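Sirnthorpe station to get its second platform back

The reopened platform at Sirnthorpe should take its first passengers before the end of the month, according to the project manager in charge of the work, who spoke to us on 10/1/20.

"The track is down and the signals have been tested," she said. "What's left is lighting, painting and the lift."

The platform has been out of use for years, and every train on the Lekmont line has had to share a single face.
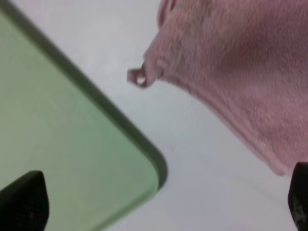
How many more trains will run once it opens? Two extra an hour at peak times, with the evening service left as it is.

She said the main contractor, Marchetti, had lost six weeks to drainage problems under the old waiting room. "We found a brick culvert that wasn't on any drawing – it had to be lined before we could put weight on it."

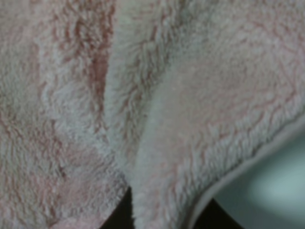 The waiting room itself will be heated and will stay open until the last train. Seats were a sore point in the public survey, which drew 581 replies, many of them from people who wanted cushions. "We can't put fabric on a platform," she said. "Something with a deep, fluffy pile like that pale pink stuff would be filthy in a day." The seats will be steel, with arms.

Almost 900 passengers use the station on a weekday, and she expects that to rise once the Briris housing estate is finished.

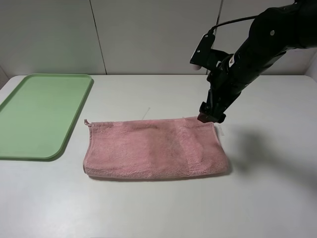

Parking and buses

There will be no new car park. The bus stop moves to the station side of the road, so people changing to a train won't have to cross. "That was asked for more than anything else," she said.

Fares stay the same. Ticket machines will be on both platforms.
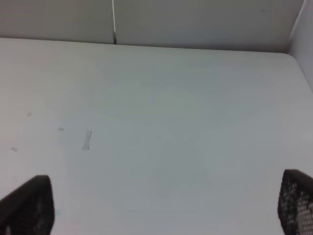 A white tabletop with a small strip of tape on it.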